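Takeaway container

A takeaway container is a lightweight vessel used to carry prepared food away from the place where it was cooked. The term covers boxes, tubs, trays and lidded bowls made from paper, card, aluminium foil, foamed plastic or clear plastic. Such containers are supplied to restaurants, canteens, market stalls and caterers, and are usually sold in stacked sleeves with the lids packed separately.

History

Food has been sold for eating elsewhere since ancient times, but for most of that period customers brought their own bowls or received food wrapped in leaves, cloth or paper. Folded card pails came into use in the nineteenth century, at first for oysters. Pressed foil trays followed in the middle of the twentieth century, and thin moulded plastic tubs became common in the decades after that.

Materials

Polypropylene is widely chosen for hot food, as it softens only at temperatures well above 100 °C. Clear polyethylene terephthalate (PET) is suited to salads, fruit and cold desserts. Ordinary grades of it begin to lose their shape at about 72 °C and are not intended for the microwave oven. Card containers need a lining or coating to hold sauces, and this lining can make them harder to recycle.

Sizes and markings

Rectangular tubs are generally sold by volume in millilitres, with 500, 650, 750 and 1000 among the usual sizes. The figure is often moulded into the plastic together with a resin code. Stated volume is normally measured to the brim, so the usable amount is slightly smaller.
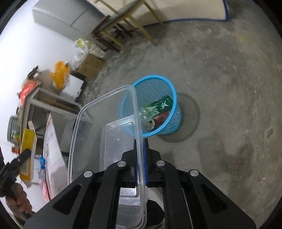 Lids are made to fit a family of containers that share the same rim, which allows a kitchen to hold several depths of tub and a single type of lid. Some lids carry a small vent for steam.

Reuse and disposal

Many households wash and keep plastic tubs for leftovers, dry goods or small hardware. Repeated heating can cloud or crack the walls, and worn tubs are best withdrawn from use with food. Deposit schemes, in which the customer pays a small sum and recovers it on return, operate in a number of cities — usually with sturdier containers than the single-use kind. Recycling rules differ between local authorities, and most ask that food remains be rinsed off first.

See also

Food packaging
Lunch box
Tiffin carrier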